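How to Fold a Heavy Knit on the Bed

A bed is the best folding surface in most homes. It is wide enough to lay a sweater out flat with the sleeves open, and the quilt grips the knit a little so it doesn't creep while you work. A table is better for shirts. For heavy knits I use the bed every time.

These steps are for a thick pullover or a cardigan in an adult size. They also work for a knit throw or a bath towel if you skip the part about sleeves. The first one will take a few minutes. After that it goes quickly.

What you need

A made bed, with the quilt pulled smooth
A lint brush or a strip of wide tape
A shelf, drawer or flat storage box to put the knits in
A sheet of tissue paper for each piece, if they are going away for the season

Before you start

Check that the knit is dry all the way through. Feel the cuffs, the hem and the underarm seams, which hold water longest. If there is any coolness there, leave it out overnight.

Empty the pockets and close the buttons or zipper. On a cardigan, button every other button at least, including the top and bottom ones. An open front will slide apart at the second fold and you will have to begin again.

Brush off lint and pet hair now. It is much harder to get at once the piece is folded.

Step 1. Lay it face down

Put the knit face down in the middle of the bed with the neck away from you and the hem toward you. Take hold of the two bottom corners and pull them gently apart until the hem lies straight. Don't stretch it. If the hem is ribbed it will want to draw in, and you should let it.

Step 2. Smooth from the center out

Use flat hands and start at the middle of the back. Push toward the sides, then toward the hem. Faint creases are fine and will drop out on the shelf. What you are looking for is doubled cloth underneath, usually at the side seams. Lift the edge, pull the under layer straight, and lay it back down.

Dark colors need more care here. Dark green, navy and black hide their wrinkles, and you can fold in a bad one without noticing. Turn on a lamp to one side of the bed and the ridges will show.

Step 3. Bring in the sleeves

Fold one sleeve straight across the back at the shoulder seam. Then turn it down at an angle so that it runs toward the hem, parallel to the side. Do the same with the other sleeve. They should lie next to each other without crossing. Crossed sleeves make a lump in the middle of the stack.

For narrow shelves, bring the sides in as well, up to a third of the width each.

Step 4. Turn over the top

Take the neck end in both hands and turn it toward you in one wide band. Keep the band the same depth all the way along. Run your palm down the fold, pressing lightly. A knit should have a soft, rounded fold. A sharp one leaves a line that you will see when you wear it. 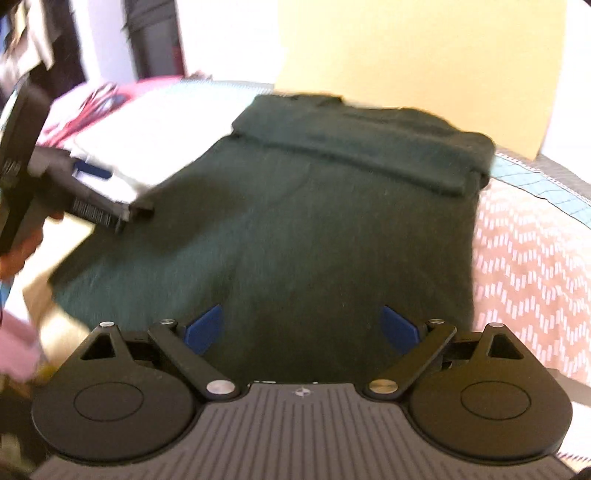
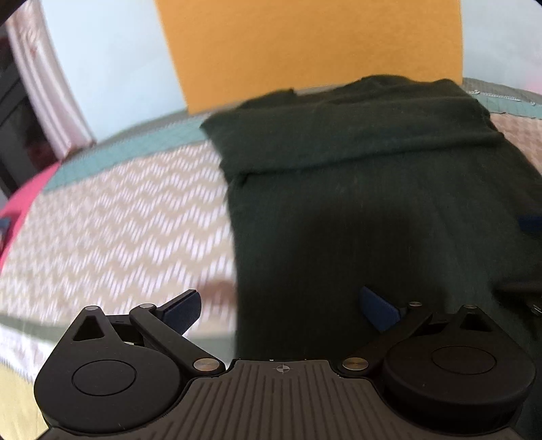 Farkas

Step 5. Check the corners

Look at both ends of the band. If the layers have bunched at one end, the band is deeper on that side than on the other. Open the fold, straighten the knit under it, and turn it over again. Tugging at the bunched corner only moves the bunch somewhere else.

Look at the bottom corners too. On a sweater with an A-line shape, the sides flare and the corner sticks out in a point. Tuck the point under before you make the last fold.

Step 6. Make the last fold

Bring the folded top down to meet the hem. Slide both hands under, palms up, and turn the whole thing over so the front is showing. If it is too bulky folded in half, open it up and fold it in thirds. I do thirds for anything with a shawl collar or a hood.

The finished piece should be as wide as your shelf is deep, less an inch or two. My shelf is an Elter unit, 20 inches deep, and that is more than enough for most sweaters without folding in the sides.

Stacking and storing

Put the heaviest knits at the bottom and keep the stacks low. Five thick sweaters is my limit. Above that the bottom one gets pressed flat, and the stack leans when you pull something out.

Face the folded edge out. You can see each piece as a single rounded edge and take one without catching a sleeve from the next.

For seasonal storage, lay the tissue in before Step 4 so that it sits inside the fold. Use a box with a lid that closes but isn't airtight. I use the low Sarau boxes that go under the bed. Fill them until the lid sits flat without pressing on the top layer. I take mine out in October and refold everything once, changing the position of the folds.

Common problems

The knit keeps unrolling. It is probably a fine, springy knit with a curling edge. Roll it from the hem up and stand it in a drawer.

The shoulders have bumps. Those come from hangers. Lay the knit face down, mist the bumps with a little water, pat them flat and let them dry before you fold.

The fold line shows when it is worn. The fold was pressed too hard, or the piece sat too long in one position. Hang it over a padded rail in the bathroom during a shower, then lay it flat for an hour.

Fuzz from the quilt sticks to the knit. Spread a clean cotton sheet over the bed first. Fleece blankets are the worst for this.

It doesn't fit the drawer. Measure the drawer before you fold, and take the extra out of the sides in Step 3. The drawers in my old Rerkgate dresser are shallow, and I gave up on using them for anything thicker than a light cardigan.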